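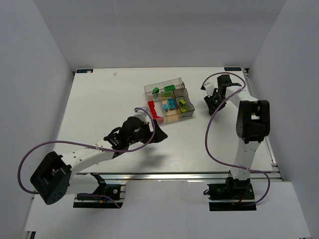 Two robot arms at a white table

Validation score looks too good on ticket classifier

Last updated: March 2018

tensor_mule
I'm training a text classifier that routes support tickets to one of nine queues. The data is an export from our Bollent help desk. I split at random and held out 3,000 tickets for validation. Accuracy on those is 97 percent. When I ran it on tickets that came in after the export, it dropped far enough that the support team asked me to turn it off.

Things I checked: same tokenizer, same vocabulary file, same lowercase step. Dropout is off at inference. What should I look at next?

gradient_sink
Random split on ticket data is your problem. Customers reply to their own tickets, and most help desks export every reply as a new row with the old text quoted below it. Half the thread lands in train and half in validation. Group by thread ID and split again.

oddparity
Check for exact duplicates first – it takes one line. Hash the body text after stripping whitespace and look for hashes that appear on both sides.

tensor_mule
Ran the hash check. 1,258 of the validation tickets have an exact copy in the training set. A lot of them are the auto-reply from the Omotdale billing form.

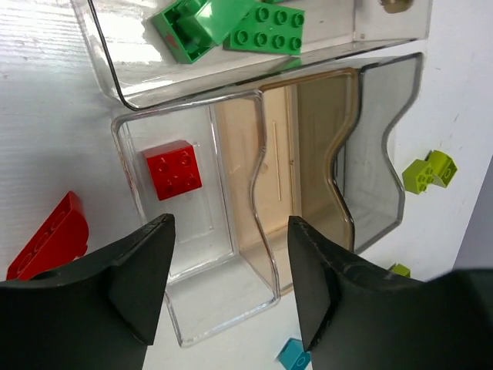
Green toy bricks in a clear bin

gradient_sink
And those are only the exact ones. Quoted replies won't match on a hash. You still need the group split.

kbin_44
I disagree that leakage explains all of it. If the auto-reply is common in live traffic too, the model should get those right in production, and removing them makes your validation set less like the real thing. I'd look at drift. Did any queue change its rules after the export?

tensor_mule
One did. Refunds for Ignacio accounts moved from Billing to Accounts in September, and the export has both versions.

kbin_44
Then you have the same text with two labels. No split will fix that. Relabel the older rows or drop them.

gradient_sink
Both can be true. Split by time, keep each thread on one side, and the drift will show up in the score where you can measure it. With a random split it's hidden.

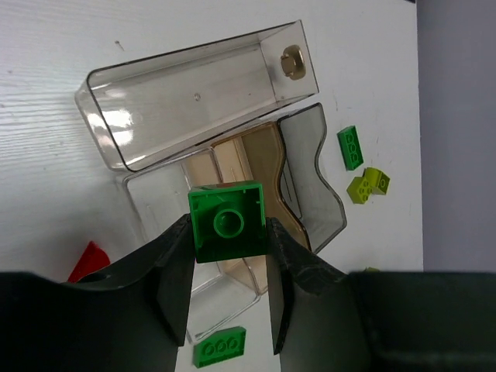 A green 2x2 block between gripper fingers

oddparity
Also read 200 of the errors by hand before you retrain anything. We did this on the Kitum intent model and found that the signature block was predicting the label.

tensor_mule
Split by time and grouped by thread. The score is now much closer to what the support team saw. Relabeling the refund rows next. I'm leaving the auto-replies in for now and reporting them as a separate line.

kbin_44
Fine by me. I'd still weight them down in training.

200 shares

Comments

lowrank: Does grouping work if the export has no thread ID? Ours only has subject and sender.

oddparity: Use both as the key and strip "Re:" from the subject. It will merge some unrelated tickets. For a split that does little harm.

stopword: Macro F1 per queue would have shown the refund problem sooner than accuracy did.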